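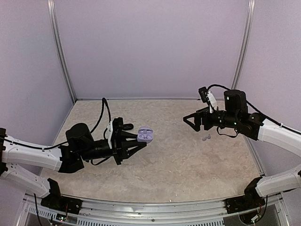 Two arms over a mottled tabletop.

Notice to Residents of the Lower Town

The Office of Public Waters at Grultport informs all residents that the river Plakska will not be moved this spring.

The Office regrets the delay. Under the agreement with the upper district of Vurkia, the Plakska passes through Grultport in odd years and through Vurkia in even years, and the change takes place on the first clear morning in April. Residents have planned their gardens, their laundry days and in several cases their marriages on this understanding. The Office received 267 letters on the subject before the close of the month, and each has been read aloud in the main hall, as the charter requires.

The cause of the delay is as follows. On Wed 24 February the surveyors walked the dry bed from the Mulder bridge to the old tannery and found it occupied. A household had settled under the second arch. It had a stove, a row of onions and a front door, which stood in its frame without any wall on either side. The surveyors knocked. They were asked to wipe their feet, and they did so.

The household stated that it had been told the river was not coming back. It could not say who had told it. It had lived in the bed for one winter and had found the ground soft and the neighbors quiet. When shown the agreement, the eldest member read it twice and remarked that the river had not signed.

The Office has examined the original document, which is kept in the cellar beneath the weighing room. The signature of Grultport is present. The signature of Vurkia is present. Below them is a third line, ruled in the same ink, and it is blank. Past clerks appear to have taken it for a decoration.

The legal department was asked whether the river could be invited to sign at this late date. It replied that an invitation must be delivered in person, on paper, and left for 20 days. A clerk was accordingly sent upstream with the document in an oilcloth case. She placed it on a flat stone at the edge of the water, set a smaller stone on top, and returned by the evening coach.

Her report is brief. She writes that the Plakska was high for the season and brown, and that it was making a sound she remembered from childhood, when it ran behind her mother's kitchen in the odd years. In the even years, she adds, her mother would leave the back window open all the same. The Office has kept this passage in the record, although it does not bear on the matter.
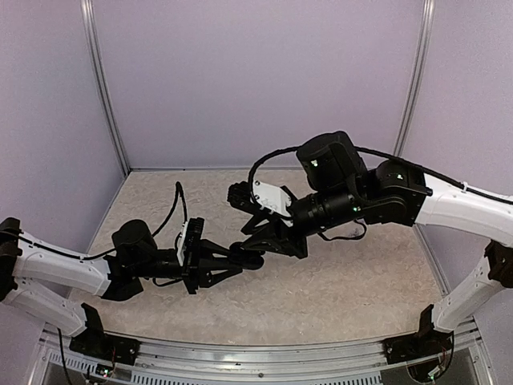

Supplementary Notice

The period of 27 days allowed for delivery and return has now ended. The clerk went back to the flat stone and found the document where she had left it. The ink of both towns had run and could no longer be read. The third line was wet from end to end.

The legal department is divided. One opinion holds that the river has signed. The other holds that it has struck out the other parties, and that the Plakska may now go where it likes.

Until the question is settled, residents of the Lower Town are asked to observe the following. Boats should remain tied. Wells should be covered at night. Anyone hearing water behind the house should note the hour and inform the Office by the usual form, which may be had at the front desk.

The household under the Mulder bridge has been advised to move to higher ground. It has thanked the Office for its concern and has taken in the onions. The door has been left where it stands, and the surveyors report that it is no longer locked.

Office hours are unchanged.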